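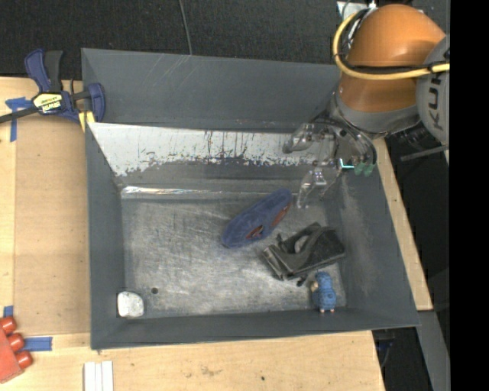
Reading time: 5 minutes

Things > Secondhand > Interviews

I went to Utik to talk about chairs. It's a secondhand shop at 783 Ongart Street in Lavville, and I'd been told the chairs were wonderful (they are, and I'm going back with a bigger car), but I got as far as the sorting table and stayed there for most of the afternoon.

On the table is the bin. It's a big dark grey thing with walls that lean outward, and it takes whatever comes in at the door that doesn't have an obvious shelf to go to. Books go to books, cups go to cups. A blue fuzzy object with rounded ends goes in the bin until somebody works out what it is.

"Slipper," said the owner, when I asked. She picked it up, turned it over, and put it back. "Or a case for something. I've been going back and forth all morning. I want it to be a slipper, but then you start hoping for the other one."

She has been running the shop for 28 years, and sorting is still the part she likes best. She would happily let other people do the selling, the pricing and the window, and for long stretches she has. "Clothes I can do in my sleep. You look at the collar, you look under the arms, you're done. But the odds and ends, you have to actually think about those. Somebody made that thing. Somebody sat down and decided it should have a loop on it."

The thing with the loop was the one I would have given up on. It's black plastic, bulky, with an arch you can see through, ridges along one flat edge, and a little knob sticking out of it. I said it might be a holder of some kind. She said that was her first thought too, and her second thought was that it had come off a tool, and that her third thought would probably come to her in the bath.

"I love these," she said. "They drive people crazy, and I love them. You set one out by the register with a tag that says WHAT AM I and people will stand there for twenty minutes. They call their brothers. I had a man come back from Fetthorpe, and that's 40 miles, to tell me that a bracket he'd seen was for the inside of a camper door. He didn't want to buy it! He only wanted me to know."

I asked whether the answer usually makes a thing easier to sell.

"Oh, always. If I don't know what it is, it's 70 cents. If I know what it is, it's three dollars, and the person who needs it is so happy they'd pay six. A knob for a stove they don't make anymore, a foot for a sewing machine. You can't walk into a regular store and ask for that. People have been living with a pair of pliers on top of the stove for years."

So nothing gets thrown out on a first look. That's a firm rule at Utik. Things that stump the table get moved to a drawer, the drawer gets gone through every December when the shop is slow after the holidays rush dies down, and anything that has stumped everyone twice gets put in a grab bag. She says the grab bags are mostly bought by art teachers and by one family that uses them for a guessing game.

Toys are another matter. She was firm about those. There was a small blue figure in the bin, down in the corner, with a round textured body and pinkish feet, and I had assumed it would go straight to the kids' shelf.

"No, no. Toys wait. A toy like that, there's a fair chance somebody's going to come in here looking for it. The box gets packed by a grown-up, and the grown-up doesn't know who's important. We hold the small ones back for a while and I wish more places would. I've had the phone call. You can hear the crying behind it, and you get to say yes, yes, blue, little feet, come and get him. That's a good phone call. I'd do this job for that phone call."

I asked how long is a while.

"Until I feel all right about it."

What I really wanted to hear about was the bin itself. I have a weakness for things that have been worked hard, and this one has been. The floor is bare metal, scratched all over in fine lines, with pale cloudy patches where the wear is worst. A white panel slopes down at the back, and the lower part of it is so rubbed and speckled that it's turned ragged and dark. There's a strip of clear tape along the bottom of the slope. I thought it was beautiful. I said so, and she laughed at me, then got quite interested.

"I've stopped seeing it, I guess. It came to us used, so some of that isn't even our doing. People ask why I don't get a nice basket. Well, a basket has holes in it, and a basket holds on to things. You tip a screw into a basket and it's gone. On metal you hear it. I can tell with my back turned if somebody's put in a spoon or a key."

And the slanted sides? She was off again. With straight walls, she said, your knuckles hit the side every time you reach for something in the corner, and the small stuff hides along the bottom edge. With sloping ones everything comes down toward the middle where you can get at it, and you can lay a thing against the slope to have a look at it. She showed me with her own pencil.

The tape she checks now and then with a thumbnail. "Small things find a gap. Beads especially. Beads are a nightmare, put that in."

I asked what advice she'd give to somebody clearing out a junk drawer at home, since most of us have a smaller version of her table somewhere in the kitchen.

"Tip it all out on something hard and pale so you can see it. A cookie sheet is great. Then don't start by deciding what to throw away, that's no fun and you'll quit. Start with what you know. Batteries, pens, tape, those go fast. Then you've got your little pile of mysteries, and walk around the house with them! Hold them up to things. Half of it belongs to something you own. The curtain rail, the vacuum, the blender. I found the missing piece of my own bathroom scale that way, and I'd been weighing myself crooked for who knows how long."

And the other half?

"Bring it here."

Before I left I asked her for a final ruling on the blue fuzzy thing. She looked at it from the side this time, at the reddish-brown patches along the one edge, and squeezed the end.

"Slipper," she said. "Ask me tomorrow."

Utik takes drop-offs at the side door during shop hours. Please tie shoes together and put loose screws in a jar or an envelope. They're full up on picture frames for now.

Filed under: Secondhand, Sorting & Storing, Shop Talk

More from Shop Talk
A morning with the button drawers
The Fetthorpe rummage sale, table by table
Old lamps and the people who rewire them
Where to find jar lids in Lavville
Chairs worth a second coat of paint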